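From: Areeba Bhutto
To: house-list
Date: 30 October 2018
Subject: Re: Re: chairs, cushions, and who wants the wicker one

Quick one between meetings, sorry for the fragments.

Sadia Lodhi wrote:
> Areeba, before the upstairs room gets rearranged, can we settle the
> seating? I count three open questions.
>
> 1. Is the round wicker stool staying or going to Sirstead with the
> rest? Niilo says staying, Abrehet has it down as going.
> 2. Cushion. Does it wash? Does the cover even come off? I looked for
> a zipper and gave up.
> 3. Mesh chairs. I'd like the black ones nearer the white wall so
> people aren't dragging them across the planks all day. The floor
> has enough scratches.
>
> Also the lights. If we move the table we lose the good tube.
>
> Sadia

OK in order, sort of.

Mesh chairs first as it's easy. Yes. Move them. I was up there and the wall side is fine, nothing in the way that can't shift a foot or two. Felt pads under anything that doesn't roll, I have a pack of 23 left from the July move, in the drawer with the tape.

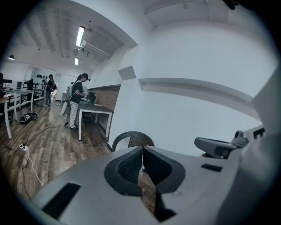
Lights. The long tube is the good one, agreed, the far one does very little for anybody trying to read. So table stays more or less where it is and the seating goes round it. Bergþóra wanted a quote for another fitting and Castix came back with 294 including the visit, which I think is steep for one tube. Parked till the new year unless someone objects loudly.

The beams and pipes stay white, please no more discusion of the ceiling. We did that in July and it ate an entire evening.

Wall. Needs a wipe and possibly a coat of paint, I'd wipe first and see. There are scuffs and a few little marks toward the middle. Niilo has the leftover tin, he thinks it's the right white, he isn't sure. Try it somewhere low down before doing a big patch!! The ledges want dusting too while the ladder's out.
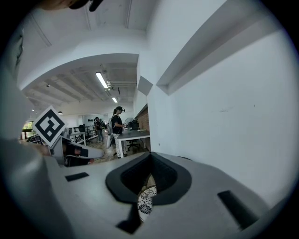 White wall and ledges, with the marks near the middle. Bit of the flowered fabric at the bottom.

Stool. Staying. Abrehet, can you take it off the Sirstead list, I know you already typed it all up, sorry. It's the only low seat we have and it fits in next to the cabinet without blocking the shelf. Dark wicker looks right on that floor anyway. If Sirstead are short of a seat they can have the folding one from the hall.

Cushion. I had a go at the zipper question too and I think it's tucked under a flap on the underside, very stiff. Did not force it. My guess is cool wash, inside out, no dryer, those black flowers will go gray otherwise. If anybody knows better say so before the weekend. A replacement round one from Yousafzai is 2,877 with shipping (yes in their money, no I haven't converted it) and the prints they have now are all stripes. I'd much rather keep the flowers.

Wicker itself: soft brush, barely damp cloth, then leave it somewhere airy. Don't soak it. Bergþóra has a brush that gets between the weave, ask her nicely.
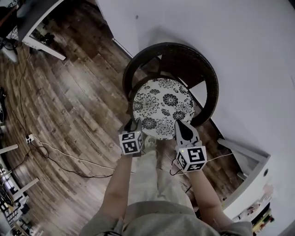 The stool with its round cushion, white with black flowers. Cabinet on the right.

Cables on the floor, left side. Needs sorting before we shift any furniture. Black ones bundled and run along the skirting, white one same if it reaches. Power strip off the planks and up on something. I have velcro ties, not enough, could someone pick up another roll of the Ileo ones? Keep the receipt.

Shelf by the cabinet: all those little colored things need to come off before anyone leans on it. Box, label, done. I dont mind which box.

So who's doing what, shout if wrong:

Niilo - paint tin, test patch, ladder
Abrehet - list, and the folding chair if Sirstead want it
Sadia - mesh chairs, where they go is your call
Bergþóra - brush, wicker
me - cushion cover, cables, felt pads

Can't do mornings. Any afternoon after two is good, I have the key.

Areeba

--
You are getting this because you are on house-list. To leave, reply with LEAVE in the subject.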